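El desvío de Orkstead

Saron Worku había prometido a sus clientes un paseo suave hasta el collado de Habte, a 1322 metros.

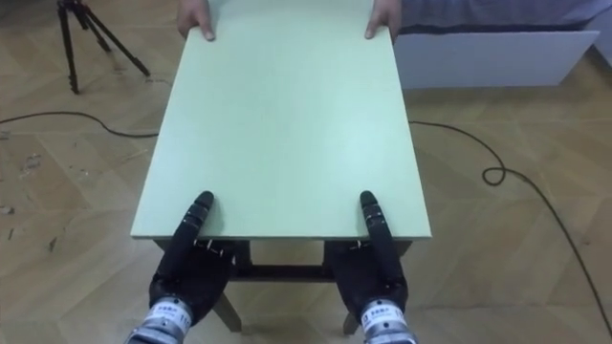 Afonso Sampaio preguntó en la primera cuesta si lo de suave era una traducción. Saron le ofreció un higo seco y siguió subiendo.

En el refugio de Orkstead servían sopa, y de segundo, más sopa. Mihret Tilahun repitió dos veces y declaró que los Alpes estaban sobrevalorados – nunca había estado en los Alpes.

–¿Y el lago? –preguntó Afonso.

–Detrás de la niebla –dijo Saron.

Esperaron una hora. Mihret fotografió la niebla en vertical y en horizontal. Luego bajaron al autobús, que ya se había ido.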